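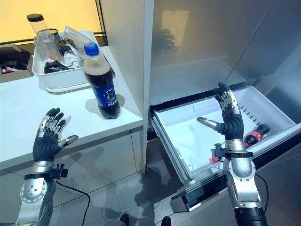 Fridge drawer vs counter bin, share kitchen

jindmont_61
The Fumness drawer is 649 mm wide. Cola bottles should lie flat in it, caps to the front. Cups and jars stay in the white bin on the counter.

Miettinen
Disagree on flat. A part-used bottle loses less gas upright and won't leak at the cap. Measure your clearance first.
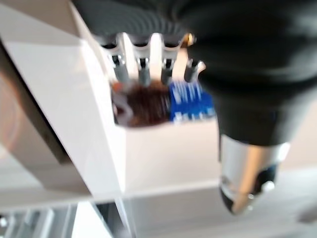

jindmont_61
Clearance is 29 cm, so 1.25 L won't stand.

dreltby
Then buy smaller bottles. I'd also get the plastic bag out of the bin, it takes up room.

Miettinen
Agreed on the bag. Still not laying an open bottle flat.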